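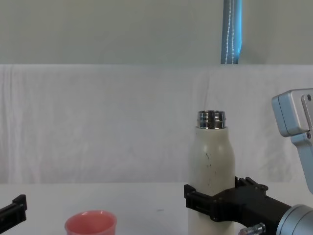
Re: Twinning visit - Peveck delegation

Thanks for this. I spoke to the council office in Peveck on Tuesday and can fill in some of the gaps.

Their deputy mayor will lead the group, with four councillors and an interpreter. Mr Tănase has moved to the regional assembly and won't be travelling, but he has asked to be kept on this list. They would like an hour with our own councillors before the public session, mainly to go over the school exchange and the draft agreement on bus links.

On money, the grant from the district is 3000 and the quote for coaches and rooms came to 2616. The Hilisik hotel is cheaper, 2213 all in, but it is a long way from the town hall and I would sooner stay with the first one unless anybody objects.

The council chamber seats up to 40 in the public gallery. If more want to come we can put the sound through to the side room, as we did for the Plarkel visit.

I still need names for the lunch on the second day, and any questions for the public session should reach me in writing before the end of August - the interpreter wants them in advance.

Niamh Coughlan

> Can someone tell me who is coming from Peveck and whether
> the agreement is going to be signed this time or only
> discussed? The last minutes say both. Also, is the public
> session in the chamber or the library?

It is only being discussed. Signing would need a vote at full council first, and I will ask for the minutes to be corrected.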